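Fakus: household tidying recordings, with notes on what machines can and can't do yet
README, last revised Feb 25, 2023

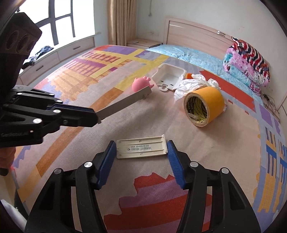

Fakus is a collection of recordings of people doing ordinary chores with a pair of hand-held grippers, and it grew out of an argument. Beatriz Carrilho had come back from a trade fair where a very polished arm folded the same towel all afternoon, and she wanted to know (rather loudly, over lunch) whether any of us believed a machine could do a real bedroom in a real flat, with the real muddle that collects in one. Aivar Bite thought it would be possible within a couple of years. Mélanie Leclerc thought he had never tidied a bedroom. The rest of us took sides, and by the end of January we had a folder of recordings, a spreadsheet and the beginnings of this file.

So welcome, and thank you for reading the README, which we know is a thing people skip. Please don't skip the part on labels, as it will save you a bad week.

What's in it

There are 18 homes in the collection, all of them lived in, and in each one the person who normally does the chores did them for us with a gripper in each hand. We didn't dress the rooms. We asked people to leave out what was already out, and to add a few bits and pieces from a drawer if the bed or table had been cleared in our honour, as people will do when visitors are coming no matter how often you beg them not to.

The chores fall into a few families:

Clearing a surface. Small things lie about on a bed, a desk or a worktop, and they go into a tray, a drawer or a bag. Most of the collection is this.

Sorting. Much the same, but the things go to different places, and the person decides where. We didn't give out rules. If somebody thinks tape lives with the pens, it lives with the pens.

Cloth work. Folding, smoothing, shaking out, pulling a cover straight. Recordings in this family are longer and a good deal messier.

Fetch and put back. One object, one trip, usually to a shelf or a windowsill.

Each family has its own folder, and inside that one folder per home. A recording comes with the video from the grippers, the opening of the jaws over time, the position of each hand, and a plain text note written by the person afterwards, in whatever words they liked. The notes are lovely and you should read some of them even if you never train anything. One lady in the cloth work folder wrote a full page on why fitted sheets ought to be against the law.

Why bother with beds

We get asked this a lot, mostly by people who work with tables. A table is flat and hard, and if you come down a little too far you find out straight away. A bedspread gives. You press on it to pick up something thin and the thin thing sinks with you, or the fabric rises between your fingers and you end up holding a pinch of bedspread with the thing balanced on it. People deal with this without thinking. They slide the object towards a firmer spot, or tip up one corner, or pin the cloth with the other hand. When Mathis Roussel tried the same job with our own arm, using a model trained only on tabletop recordings, it picked up the bedspread so reliably that we briefly considered it as a bed-stripping product.

Then there's the pattern. Bright bedspreads with blocks and stripes are very common in the homes we visited, and they are hard on any system that expects things to stand out from what they're lying on. An orange object on a cover with orange printed in it is easy enough for you or me, and it was the cause of a great many of our early failures. We have deliberately kept all of these recordings in. If you filter them out your numbers will improve and your robot won't.

Soft things on soft things are another matter again. Rubber toys squash, bags crumple and hide whatever is beside them, and a roll of tape will go for a wander if nudged the wrong way. Aivar, to his credit, now brings up the roll of tape himself whenever somebody tells him that grasping has been solved.

So can machines do it yet?

This is the question we all really wanted answered, and I'm afraid the answer depends on how patient you are and on how you feel about the word "do".

Our own setup is an ordinary two-armed machine on a wheeled base that Flelico lent us for the winter. We trained on the whole collection except 2 homes, which were kept back for testing, and then we let it loose on a bed in a flat that it hadn't met. For single firm objects of a sensible size, going into an open tray, it does well. You can stand there with a cup of tea and feel quite cheerful about the future. It is slow, mind you. A job that takes a person 40 seconds takes the machine more than 5 minutes, and that's on a good run with no second attempts.

Flat things are where it begins to struggle. A plastic cover or a tag lying flush with the fabric offers nothing much to get hold of, and people nearly always use an edge or a raised bit if there's one to be had. The machine has learnt to look for the raised bit, which pleased us no end, but it gives up rather quickly when there isn't one.

Anything tucked behind or under cloth is mostly beyond it. It can move the cloth, and it can pick up the object, and it doesn't yet connect the one with the other. Mélanie calls this the sock problem and says she has lived with several people who had it too.

Cloth itself we would call unsolved, at least by us. Folding a single towel laid out square is fine. Folding whatever happens to be on the sill, in whatever heap it was left in, isn't. We'd be delighted to be proved wrong and would ask only that you do it in somebody's real bedroom.

Making the bed afterwards we haven't even tried. Beatriz would like that noted.

How the recordings were made

Clémence Hoarau looked after all the home visits. She would go through the grippers with the person over a hot drink, let them practise for as long as they wanted, and then more or less stay out of the way. People find the jaws odd at first and tend to hold everything at arm's length. After a while they forget, and that's when the good recordings start. Early practice takes are in a separate folder called warmup. They are perfectly usable if you want clumsy examples, and there are decent arguments for wanting some.

We asked people to work at their normal pace and not to tidy in a way they thought a robot might like. Several did it anyway. You can spot them by how very neatly everything gets lined up in the tray.

Nobody was asked to repeat a take because something was dropped. Drops are marked in the labels and they're some of the most useful moments in the whole collection, especially what the other hand does next.

Labels (please read this bit)

Labels were done by hand at Lellus, then checked by Mélanie and me. Each recording is cut into short stretches, and every stretch has a verb, an object and a hand. Three things catch people out.

The first is that "left" and "right" always mean the person's own left and right. One gripper's view often has the other one reaching across it, so do check which view you're in before you decide that the labels are wrong. They might be, but that isn't the usual reason.

The second is that "hold" and "pin" are different. Hold means the object is between the jaws. Pin means the jaws are pressing something down without closing on it, and it is nearly always cloth.

The third is printed writing. Text on tags, packets and rolls quite often appears upside down, and we have typed it out only where a person could read it comfortably. An empty text field means that we didn't try, so please don't take it to mean a blank object.

Known troubles

The homes are all flats and all in the one city, so there's a leaning towards smallish rooms with big windows. Strong daylight washes out some of the recordings made near the glass. Left-handed people are thin on the ground. The hand position drifts in a few of the longer cloth recordings, and these are listed in drift.txt. The Shukla loader, which plenty of you seem to be using, reads the jaw opening backwards in its older version, so a closed gripper turns up as an open one. Update it before writing to us, if you'd be so kind.

Using it, and getting in touch

You may use Fakus for research and teaching. Please don't try to work out who lives in any of the homes, and if you come across something private that slipped past us, tell Clémence and she'll take it down that same day.

If you run a machine on the test homes we'd love to hear how it went, bad results included. Put the failures in with the rest and say what the bed looked like. Aivar keeps the table of results and is always glad of a new row.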